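# Craddock Library extends home delivery service to outlying villages

Fri 20 March

Craddock Library is to extend its home delivery service to households in Lernodow and the neighbouring farms, following a trial that ran through the winter. Deliveries on the new route will begin after the Easter closure, and residents may register from Monday at the main desk, by telephone or by post.

The service brings books, large-print editions, talking books and jigsaws to residents who are unable to visit the library in person. It has been available within the town boundary for several years. Until last October, residents of the outlying villages relied on the mobile library, which stops at Lernodow green once a fortnight for forty minutes. Many readers told the library that they could not manage the walk to the stop, or that the visit fell at a time when they had no one to go with them.

During the trial, 13 households received a delivery every third week. Between them they borrowed 448 items, of which 248 were large-print novels. Local history and gardening were the next most requested subjects. Demand for talking books was lower than expected, and the library will offer help with setting up players when it next contacts those taking part.

Readers also asked for older works that are no longer kept on the open shelves. Much of the library's older stock is held in the basement store, and until now it could be consulted only in the reading room. From the start of the new service, the greater part of this stock may be borrowed for home delivery on the same terms as any other book. A small number of volumes will remain for reference use only, either on account of their condition or under the terms on which they were given to the library. 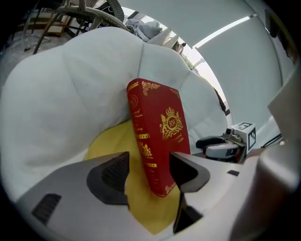

The loan period for delivered items will be six weeks, in place of the usual three. No charge will be made for late return where a delivery has been missed or postponed by the library. Up to 12 items may be borrowed at a time, and readers may either choose their own titles or complete a short form setting out the kinds of book they enjoy. The form also asks about subjects that readers would prefer to avoid. Those who took part in the trial found this useful, and several asked for more space in which to write. The form has been revised accordingly.

Deliveries in the Lernodow area will be made on weekday mornings using the library's existing van. Each reader will be given a two-hour period in which to expect the driver, who will carry a library identity card. Books will be supplied in a canvas bag, to be handed back with the returned items at the following visit. Readers who expect to be away are asked to inform the library by noon on the previous working day.

The mobile library timetable is not affected. The stop at Lernodow green will continue as at present, although the vehicle will stand on the north side of the green while the drainage works in Church Lane are completed. The stop at Dreltico Cross also remains unchanged.

The service is open to any resident who has difficulty in reaching the library through illness, disability or caring duties, whether for a short time or permanently. A doctor's letter is not required. Residents recovering from an operation may register for as little as two months. Applications may be made on behalf of a relative or neighbour, provided that the person concerned has agreed.

Households already registered under the trial need not apply again. They will receive a letter confirming their delivery morning, together with a copy of the new form. Existing requests will be carried forward.

Some parts of the district remain outside the area covered. The library intends to review the position in October, when a full summer of deliveries on the Lernodow route will have been completed. Residents of other villages who would wish to use the service are invited to leave their details at the main desk so that they can be taken into account when the next route is planned.

Printed copies of the registration form are available at Craddock Library, on the mobile library and at Lernodow post office. Large-print copies can be sent out on request.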